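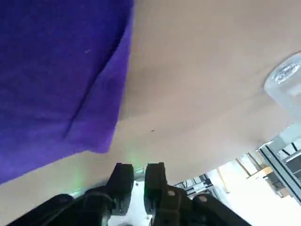
Projects > Textiles > Student Reports

Colorfastness of Home-Dyed Cotton
Mei Abernathy and Chidubem Ezeani

12 shares | 0 comments

Cotton samples were dyed with onion skin and washed at 30 and 40 degrees. Each sample was soaked in alum beforehand. Fading was greater at the higher temperature. 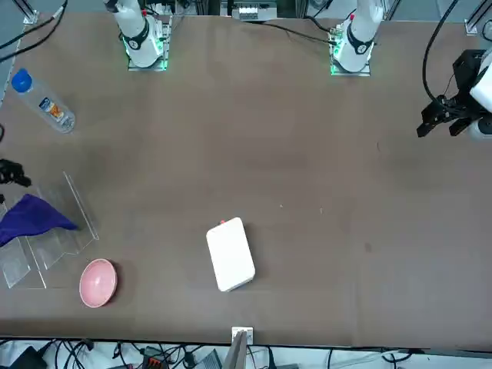 Figure 2. Brown tabletop with two white jointed arms.

Samples soaked for 90 minutes kept the most color. The authors thank Edith Benavides for reviewing the draft.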